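Apple season, finally!

3 October 2023

I have been waiting for this since January, when I ordered a sad supermarket apple with my lunch and swore I would do better this year. Well, the orchard at Bullurthorpe opened its gates for picking and I was there with Kylie before the dew was off the grass. We came home with 63 pounds of apples. I regret none of them!

If you've only ever had the four or five kinds that every store carries, please go find an old orchard. They grow a russet there called Skerura that tastes like pear and toasted nuts, with rough brown skin you'd walk right past. I ate three standing under the tree. Kylie liked the Banix better – very sharp, almost lemony, and it holds its shape in a pie like nothing else I've baked with.

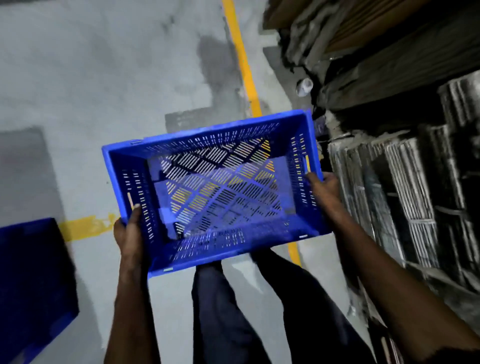

A blue crate, good for apples.

Storing them is half the fun for me. Last fall I lost most of a bushel because I put everything in one deep bin in the garage, and one bruised apple took the rest down with it. This time I sorted on the kitchen floor the same evening. Anything with a soft spot went straight into sauce (6 quarts, with a little cinnamon and no sugar), and the good keepers got wrapped in newspaper and stacked two layers deep in the basement, stems up. I keep them away from the potatoes too.

Bijan Mahmoudi, my neighbor, dries his in rings over the wood stove and gave me a bag to try. Chewy, sweet, gone by bedtime. I'm borrowing his peeler next week and making my own. 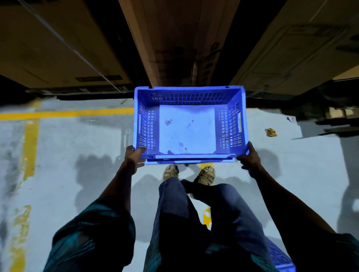
Do I need to wash apples before storing them?
Leave them as they are and wash each one right before you eat it. The natural bloom on the skin helps them keep.

Next up is cider! Philomena has offered me her press for an afternoon, and I have a whole sack of windfalls waiting on the porch – mostly Banix, a few I couldn't name. If you've ever mixed sharp and sweet apples for cider, tell me your proportions in the comments. I'm thinking more sweet than sharp, but I could be talked out of it.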